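Nuts, bolts and washers: sorting small hardware
Speaker notes, Druturstead repair group, 2023-10-25

Start with the jar. Hold it up. Everyone has one of these at home, a jar or a tin with the leftovers from every shelf and bed they ever put together. Ask who has found the bolt they wanted in theirs at the first go.

What I want to cover: how to sort what you have, how to lay it out while you work, and what to keep. 32 slides, but most of them are close-ups and go by quickly.

Sorting. Diameter first, then thread, then length. People tend to begin with length because it is the easiest thing to see, and then they have to do it all again. Try a known nut on the bolt. If it runs on by finger for a few turns it fits. If it binds after two, stop, it is a different thread. Don't reach for the spanner.

Mention the Blackburn job here. We were given a tub of 1,000 mixed fixings from a closed workshop and spent two evenings on it. Most of the first evening was wasted on length.

Laying out. When you take something apart, put the parts down in the order they came off, left to right. Use a pale surface. Dark steel on a dark bench disappears. Stand the bolts on their heads with the thread upwards – they don't roll, and you can compare thickness and height straight away. Washers go flat, close to the bolts, in one group.

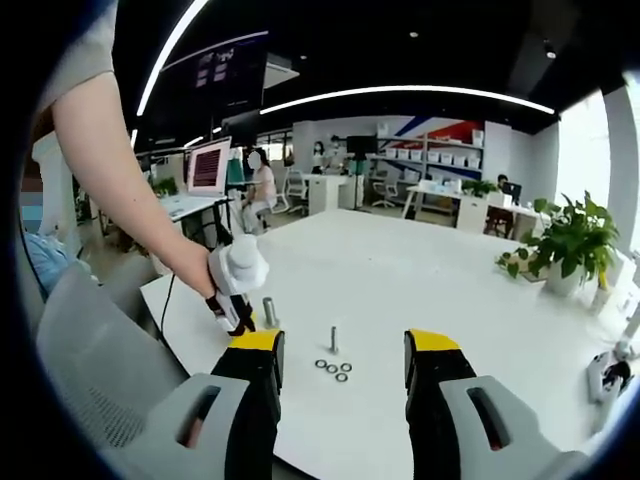 Rasmus Kazlauskienė disagreed with me on this when I gave the talk at Kimberg, and said that washers ought to go over the bolt they came off, threaded on in order, as a loose group on the table tells you nothing about which went where. Fair point for anything with more than one size of washer. I do it that way now for pumps and gearboxes. For flat-pack and shelving, where the washers are all alike, I still leave them in a group.

Pause for questions, there are usually some on spring washers. Short answer: if one came off, one goes back on, and against the nut, with the flat washer under it.

Tables. A white top is good for finding things and bad for keeping clean. Put a sheet of paper down if the parts are oily. Check for a slope before you stand anything up on it.

What to keep. Matching sets of four or more. Anything stainless. Odd bolts longer than your hand, as they cost a fair bit to buy singly. Throw out anything with a rounded head or a flattened thread – it will only annoy you again in March.

Storage. I use the Prulley trays, the shallow ones with 10 compartments. Any tray will do if the lid closes tight against the dividers. Pass one round, and get it back before the break.

Last slide is the size chart. Leave it up while people copy it down. Paper copies are by the door.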